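Reading time: 4 min

Section 6. Running the phone case station on an open day

This section is for the person who stands at the station when visitors are present. It supposes that the arm is already installed and that you have finished Section 3 (first start) and Section 4 (wrist camera). If you only want to run the arm without public, go to Section 5.

6.1 Before the doors open

1. Switch on the controller and wait until the lamp on the Lonex box stays green. On a cold morning this can take 2 minutes.

2. Put the barrier in its place. The distance between the barrier and the base of the arm must be 800 mm or more. Measure from the base and not from the edge of the table.

3. On the tablet, open the program list and choose "Visit, slow". Do not use "Visit, normal" with school groups.

4. Check that the stop button is on the side of the operator. At the Vendthorpe open day in November it was left on the visitors' side, and it was pressed many times.

NOTE. The program "Visit, slow" limits the group to 16 persons. It is not a technical limit. With more persons the last row cannot see the screen, and they begin to lean over the barrier.

6.2 Preparing the demonstration

1. Lay the phone case on the marble top with the hollow side up. The edge of the case is easier to grip in this position, and visitors can recognise the camera holes on the screen.

2. Turn the case a little, so that it lies diagonal to the fingers. If it lies perfectly straight, the demonstration looks too simple and people ask if the position was programmed before.

3. Press "Approach". The arm goes down and stops with the fingers open. Wait here and explain to the visitors what they see on the big screen, which shows the picture of the wrist camera.

4. Compare your screen with the picture below. The fingers come in from the bottom, and the case must be well inside the view. It is no problem when one finger is over the case and the other is over the stone.
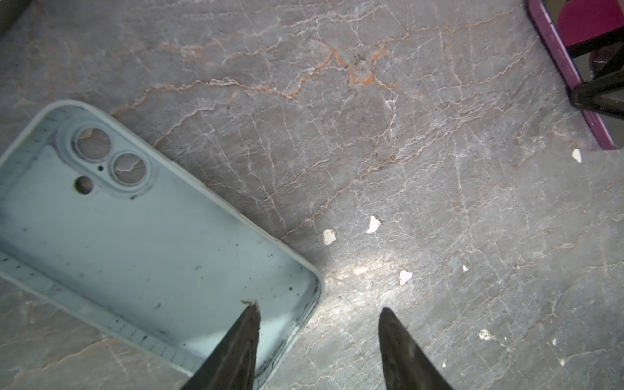
5. Press "Align". The wrist turns until the two fingers are on both sides of the rim. If it turns more than one time, press "Cancel" and repeat from step 3.

6. Press "Grip", and then "Lift". Let the arm hold the case while the visitors take their photos.

CAUTION. Never put your hand between the fingers to correct the case. Press "Cancel", wait for the arm to go up, and then move the case.

6.3 Reflections and small pieces on the table

The polished stone can give a bright patch under the ceiling lamps. Small white flakes and dust are also visible on the camera, much more than with the eye. In most cases the program ignores them. If the outline on the tablet jumps away from the case, do the following:

1. Press "Cancel".
2. Wipe the table with a dry cloth. Do not use spray, it makes the reflection stronger.
3. Press "Learn table" and wait for the short sound.

6.4 Questions from visitors

Mafalda Valente, who guided the visits at Aguiar, advises to take questions only when the arm is in the high position. The children may choose how the case is turned for the next round, but the operator places it.

6.5 After the last group

Send the arm to "Rest" and switch off the controller. Write the number of failed grips in the Tondska log, page 14, also when the number is zero. Faults which are not in this section should be reported to Setareh Bagheri before the next visit.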